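Section 4: Setting Up and Using the Sorting Table
Hametitz Small Parts Bench Guide, Zemcombe workshop edition 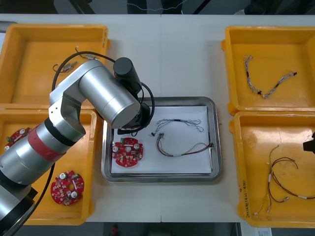 The sorting table is used for splitting mixed returns into boards, wire harnesses and other small electronic parts before they go to test or to scrap. This section covers laying out the table, assigning the bins, working through a batch and clearing down. Section 2 covers unpacking and leveling the table itself and should be finished before you start here.

4.1 Before you start

You will need:

- the two table sections, joined and leveled
- the yellow plastic bins
- the stainless steel tray
- plain white paper, cut to fit inside the tray
- a pack of bin labels and a soft pencil
- a batch sheet (form 1034)
- lint-free cloths

Check that the table is clean. Wipe it with a dry cloth first, then with a cloth lightly dampened with water. Let it dry fully. Do not use furniture polish, silicone spray or anything that leaves a film.

CAUTION: Boards can be damaged by static. Put on your wrist strap and clip it to the grounding point before you handle any board, including boards you believe to be dead. A board marked as scrap may turn out to be wanted for parts.

4.2 Laying out the table

1. Find the seam where the two table sections meet. Run a fingertip along it from front to back. It should feel flat. If one side stands up, go back to Section 2 and adjust the feet on that side.

2. Set the steel tray in the center, across the seam. Its long edges should be parallel with the edges of the table.

3. Lay one sheet of paper in the tray. Trim it if it curls up at the rim. Do not tape it down, as tape leaves adhesive on the steel and on the parts.

4. Put a pair of bins on the left of the tray, one behind the other. Put the other pair on the right in the same way.

5. Leave a gap between each bin and the tray wide enough for your fingers. Bins pushed hard against the tray tend to get knocked when someone lifts it out.

6. Check that every bin sits flat and does not rock. Replace any bin with a split or bent rim.

Note: Older copies of this guide showed the tray at the front edge of the table. That layout has been withdrawn. If you have a copy with a gray cover, discard it.

4.3 Assigning the bins

Decide what goes in each bin before any parts come to the table, and write it on the batch sheet. The bins are named by position as seen from the front edge: upper left, lower left, upper right, lower right.

The standard assignment for mixed returns is:

Upper left – wire harnesses and loose leads with connectors
Lower left – circuit boards, bare or populated
Upper right – housings, brackets and other hardware
Lower right – hold (anything you cannot identify)

The assignment may be changed for a batch that is mostly one kind of part. A batch of round sensor boards, for instance, might use both left-hand bins for boards, with one for each revision. Whatever you choose, keep to it until the batch is finished. If you find halfway through that the assignment is wrong, finish the batch, then re-sort from the bins.

Labels go on the outside of the bin, on the side that faces the front of the table. Do not put labels on the bin floor. They peel, and small connectors stick to them.

4.4 Working through a batch

1. Write the batch number and start time on form 1034.

2. Bring the parts to the table in their original bag or box. Keep the container. You may need the markings on it later.

3. Place parts in the tray a few at a time. Parts should lie in a single layer with clear paper between them. Do not tip the whole bag into the tray.

4. Look at each part before it is moved. Note any burnt areas, cracked corners, lifted pads or missing components on the batch sheet.

5. Move the part to its bin. Boards are held by the edges. Set them down on the bin floor and do not drop them from above the rim.

6. When the tray is empty, check the paper for loose screws, solder beads and bits of insulation. Fold the paper in from the corners if there is debris on it and put in a fresh sheet.

7. Repeat until the container is empty. Shake it out over the tray, not over a bin.

Circuit boards

Boards may overlap slightly in the bin but should not be stacked. A bin is full when the next board would have to rest entirely on another one. Take the full bin away, replace it with an empty one, and copy the label across.

Round boards roll if they are stood on edge. Lay them down flat, component side up unless the tall parts are on the back.

Color is not a reliable guide to type. Willham supplied the same controller in red and in green, and the two are interchangeable. Go by the printed part number. If the number has worn off, the board goes in the hold bin.

Wire harnesses

Harnesses arrive tangled more often than not. Do not pull a connector to free it. Work the loops apart from the middle of the tangle and leave the ends until last. If two harnesses will not come apart after a minute or so of work, put the pair in the bin together and write "tangled" on the sheet. They can be dealt with at the test bench.

Harnesses longer than 290 mm should be coiled loosely before they go in the bin. Shorter ones can be laid in as they are. Do not use cable ties at this stage – a tie pulled tight can nick thin insulation, and someone has to cut it off again. Keep all wires inside the rim. A lead hanging over the side will be caught by a sleeve sooner or later.

Connectors should be left as found. Do not straighten pins at the sorting table.

4.5 Interruptions

If you have to leave the table partway through a batch, finish the parts that are in the tray first. Fold the top of the container over and set it beside the tray. Mark the batch sheet with the time and your initials.

If you come back and find that something has been moved, do not guess. Check the bin contents against the sheet and start again from the last entry you are sure of.

4.6 Clearing down

1. Close the batch on form 1034 and sign it.

2. Bag the contents of each bin separately. Boards go in shielded bags, one bag per board where stock allows. Harnesses can share a plain bag.

3. Copy the bin position onto each bag along with the batch number.

4. Wipe out the bins with a dry cloth. Pay attention to the corners, where clipped leads collect.

5. Lift out the paper and wipe the tray.

6. Check the floor along the near edge of the table and under it. Parts that fall usually land close by. Anything found on the floor goes in the hold bin, even when it is obvious where it came from, and is written up as "floor".

7. Return the bins and tray to their positions ready for the next batch.

CAUTION: Do not vacuum the table or the bins with a household cleaner. Use a cloth, or the static-safe vacuum kept with the Kárason test rack.

4.7 Common problems

Small parts collect along the seam. The table sections have drifted apart. Clear the gap with a plastic card, then retighten the joining clamps as shown in Section 2.

The tray slides when touched. There is dust or moisture under it. Lift it, wipe the underside and the tabletop, and set it back down.

Paper sticks to boards. Usually flux residue. Peel it back slowly from one side and note the board number on the sheet.

Glare from the steel makes part numbers hard to read. Check that the paper reaches the full width of the tray floor. If the lamp is the cause, move the lamp and leave the tray where it is.

The hold bin fills faster than the others. The assignment does not suit the batch. Finish the batch, then see 4.3. Howard Hollis keeps the list of part numbers that have caused trouble before, and it is worth reading through the list before sorting older returns.

4.8 Spares

Replacement bins are ordered singly and come without labels. Trays are supplied with the protective film still on; remove it from both faces before use. Paper can be any plain white sheet with no coating. Send requests for spares and corrections to this section to Maureen Parsons, with the section number in the subject line.

Continue to Section 5: Incoming Test.

Last updated: July
Zemcombe Workshop Guides | Contact the stores desk | © Zemcombe | Back to top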